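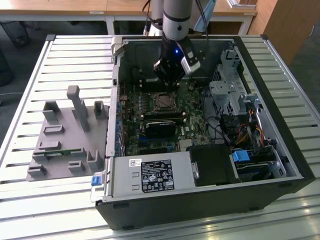
Tower 253 on its side, panel off

Support > Fletden bench > Desktops > Ticket 168

Ticket 168: desktop powers on, no picture, fans go mad
3 min read

Opened by: Paweena Kamolrat
Picked up by: Panya Bunnag
Status: open, running on test

Paweena wrote:
Hello bench! The tower from the front office (tag 253) has stopped giving a picture. Power light comes on, fans run up to full speed, screen says no signal. I tried the other monitor and the other cable and got the same thing. It had been shutting itself down in the afternoons before this, usually with the big Ferum drawings open. Please don't wipe anything, Sakda has work on the drive that isn't on the server yet.

Panya, first entry:
Lovely, a proper fault. Nothing gets wiped, the drive isn't even a suspect at this point. Mains lead out, power button held in for a bit, tower laid down and opened up. I do like these cases – blue for the bits you're meant to pull, and you can get at nearly everything without a screwdriver.

Things tried before touching the processor:
- Different mains lead and wall socket. Same.
- Screen on the onboard output. Same.
- Expansion card out and back in. Same.
- Memory out, then one stick at a time, three goes in different slots. Same every time, fans up to full within seconds.
- Clock battery out for five minutes. It forgot the date and nothing else changed.

So that's memory and graphics pretty well let off, and the afternoon shutdowns had me thinking about heat all along. Cooler off next. It came away far too easily for my liking! What was left of the paste on its underside had gone hard and flaky.

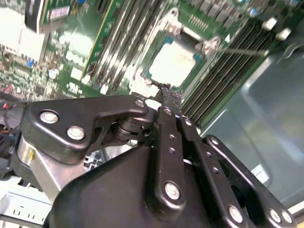 Page last changed: 29 February 2024 by Panya Bunnag

Second entry:
Look at the bottom lip of the socket, there's a dark crumbly patch sitting along it. Could be old paste, could be some other muck, I'm not going to swear to either from looking at it. Whatever it is I don't want it anywhere near the contacts, so it comes off before the retention frame gets opened. Soft brush first, working away from the socket, then a lint-free swab with a little alcohol. No canned air, it would only chase the crumbs under the frame.

Anong asked whether we should swap the whole board and be done with it. We have one on the shelf from the Zosidberg lot, so it's a fair question, but I'd love to save this one. If the pins are straight and the lip cleans up, there's no reason to give up on it.

Comment from Anong Saithong:
Fine by me. Put a limit on it though, Sakda wants his drawings. Can you pull the drive and copy it while you're in there?

Panya:
Yes, good shout. Drive goes on the dock tonight.

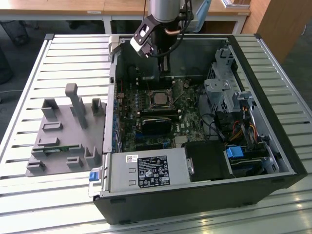 Cooler off, processor still in its socket

Third entry:
Processor lifted, pins checked with the loupe under the bright lamp, all standing in neat rows. What a relief. Wiped the top of the processor, put it back, closed the lever, fresh paste (a small blob in the middle, please, we're not icing a cake), cooler down and screwed in corner to corner.

Powered up with one stick of memory. Fans spun up, dropped back down, and there was the start screen asking for the date. I may have cheered. Second stick in, card back in, still good.

Drive copy finished with no errors and Prasert has put it in Sakda's folder on the server.

Left to do:
- Long run with the Ferum drawings open, side panel on
- Keep an eye on the temperature through a whole afternoon
- Order more paste, the tube is nearly flat
- If it shuts down again, try the spare cooler before blaming the board

Paweena, I'll bring it back up once it has got through an afternoon without sulking.

Recent tickets
Abou Jaoude office: printer prints everything twice
Laptop lid hinge, Prasert Prasertsri
Zosidberg spare boards, what fits what
Monitor flickers when the kettle is on
Clock wrong after September battery swap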